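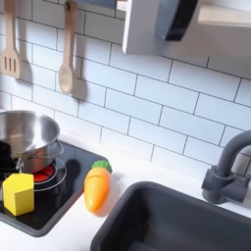 Rerdale Family Learning Project
Progress report to the Kivard Fund
5 July 2021
Prepared by Palesa Naidoo, project lead

Period covered

This report covers the work done since our last update in February. It follows the headings in the grant agreement. Spending details are in the separate budget sheet.

Sessions

Parent and child sessions restarted in Rerdale in the spring after the winter break. We now run them at six sites, up from four. The two new sites are the branch library and the Mujić community hall. The hall is available only in the mornings, so working parents on that side of town are still not well served. We have asked about an evening slot and are waiting for an answer.

Attendance was low for the first few weeks and then picked up. By the end of the period 220 families had registered. Most of the new ones heard about us from another parent. The flyers sent home through the schools brought in fewer people than we had planned for, and we do not intend to reprint them.

Book lending

The lending shelves have gone well. The collection now stands at 3,000 books, including the boxes passed on to us by Rimomeck when its reading room closed. A good share of those were too old or too worn to lend and were recycled -- the total given here is after sorting. Board books go out fastest and come back in the worst shape. We would like to move $700 from the printing line to the replacement line to cover this, and ask for your approval to do so.

Books in languages other than English are still hard to get at a fair price. Bleddyn Mostyn is handling the orders and has found one supplier that will sell in small lots. The first delivery was short and the missing titles are on back order.

Staffing

One part-time session leader left in the spring. The post was filled after a gap, during which Bleddyn covered the library sessions. The new leader has finished training and is working alone at two sites.

Problems and delays

The parent survey is behind schedule. The first version was too long and many forms came back half filled in. A shorter one has been written and will go out with the fall registration packet. This means the results will not be ready for the interim review, and we would like to send them as an addendum.

Next period

-- Settle the evening slot at the hall
-- Send out the short survey
-- Complete the back order and label the new titles
-- Hold a planning meeting with the site hosts before fall registration opens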